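About Stusta

Stusta is a card sorting and storage service. Collectors, shops and clubs send us cards in whatever state they have accumulated, and we return them in order, in compartmented boxes, with a written list. We handle trading cards, game cards, postcard-size prints up to a fixed limit, and the small printed cards once given away with groceries.

The business was set up by Keith Gosling, who had spent his working life in print finishing and was used to thinking about card in terms of weight, grain and cut. He still decides which boxes we use. Seren Griffiths joined two years later and wrote the sorting rules, which are now in their third edition. Both work at the tables on most days.

What we do

Work arrives as lots. A lot is everything a customer sends at one time under one reference, whether that is a shoebox or a van load. Each lot is opened on its own table and stays there until it is closed. Lots are never combined, even when two come from the same address.

Sorting has three stages. The first is the rough sort, by size and back. Cards of different sizes are separated at once, as a small card standing behind a larger one will slide down and bend at the corner. The second is the series sort, in which cards are grouped by the set they belong to. The third is the run sort, in which each set is put in number order and gaps are noted. Customers may stop at any stage and pay only for the stages completed. Many shops ask for the first two and do the last themselves.

Duplicates are kept behind the first copy during the run sort and removed to a separate compartment at the end. We do not choose the better copy unless asked. Where we are asked, we compare corners first, then edges, then surface, and we record which was kept forward.

The boxes

We use open, shallow cardboard organizers for work in progress and lidded boxes for return and storage. Our standard lidded box is the Hiebert pattern, named after the workshop that first cut it for us. It holds 681 cards of ordinary thickness when filled to the working limit. The larger size holds 1149. Both figures assume unsleeved cards. Sleeved cards take more room, and the loss depends on the sleeve, so we measure a short run from each sleeved lot before quoting a box count.

The dividers are thin card and slot together without glue. We tried glued dividers and gave them up after one season. Glue adds a ridge at the joint, the ridge marks the card next to it, and a glued grid cannot be altered when a set turns out to be longer than expected. A slotted divider can be lifted out and moved in a few seconds. It does wear at the slots, and we replace any divider that no longer stands upright by itself.

Compartments should be neither full nor nearly empty. In a full one, cards have to be dragged out by the top edge. In one that is nearly empty they lean, and a card left leaning for months will take a curve. For storage we fill short compartments with a folded blank of the same board – plain, uncoated and cut slightly lower than the cards.

The tables

All sorting is done on plain light-coloured tables with nothing laid over them. We used felt mats for a while, but they shed fibres, and a card is harder to pick up from a soft surface than from a hard one. Pale tops also make it easier to see dark-edged cards that have strayed from their group.

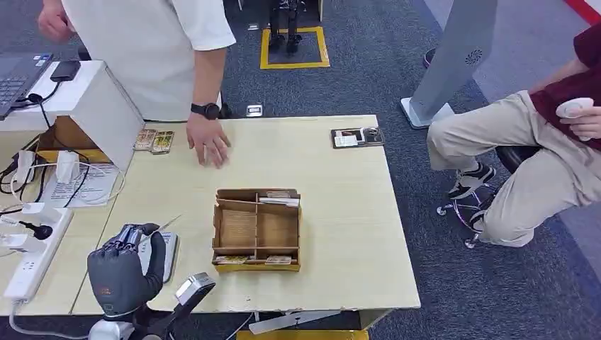
The open box goes in the middle of the table and the cards not yet placed are kept to one side of it. Stacks on the table itself are limited to 40 cards. Anything taller tends to be knocked, and a knocked stack has to be sorted again from the beginning of that stage. Drinks are kept in the next room. Hands are washed and dried before each session, and we do not use gloves for ordinary card, as they reduce grip and make it more likely that two cards will be lifted as one.

Lists and records

Every closed lot goes back with a list. It gives the set, the numbers present, the numbers missing and the compartment in which each run begins. Compartments are counted from the front left, along the row and then back. The list is printed and also sent as a plain file which opens in any spreadsheet program.

We keep our copy for 3 years. Customers who send further cards within that time may ask for them to be sorted into the existing order, and in that case we need the boxes back as well. Retail customers who use the Mavero stock layout can have the list set out in that form at no extra charge. Please say so when the lot is booked, as it changes the order in which we record the columns.

Storage

Boxes may be left with us between orders. The store is a dry inside room with no windows, shelved on two sides. Boxes stand one deep on the shelves and are never stacked on each other. Board is supplied by Letex in a single weight, and each delivery is left in the store to settle before any of it is cut.

What we do not do

We do not value, grade, buy or sell cards. We do not clean them, flatten them or remove old adhesive. Cards stuck together are returned as found, in a marked envelope, and entered on the list as one item. We will not remove cards from sealed packets without written permission from the owner.

Sending work to us

Please book before posting. Pack cards upright where possible and fill any empty space so that they cannot shift. Rubber bands should be taken off first. Bookings are answered in the order received, and large lots may be given a start date in a later month.

Page last revised 23 July 2026.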